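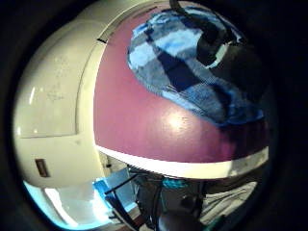
Rules for handheld gripper work, short version. Don't read the slides out!!

- who wrote it: me, Naomi Okoth, Harriet Okafor. Argue with them too
- rule one, clear the table before you log. If it isn't part of the task it goes on the shelf
- rule two, one garment, one fold, stop. No tidying up after
- gloves on both hands or neither. pause, somebody will ask about cuffs
- tags: flat, clean, facing out. Creased tag = throw the run away
- Riveck lost 90 runs to this, tell it quick

Then the folding part. Slow down here.
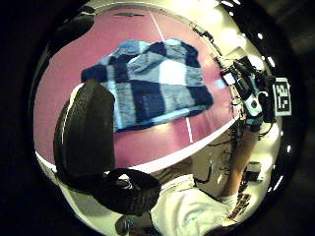
Sulthorpe, April

- plaid garment on the pink table. Checks are good for teaching, you see a crooked fold straight away
- keep thumb off the hem until your ready to lift
- cables: check before every run, not evry morning
- 2 people max at the table, one calls stop
- stop means stop, even mid fold
- Holst does 3 retries, we do none. Say why if time
- questions, then Wondimu on storage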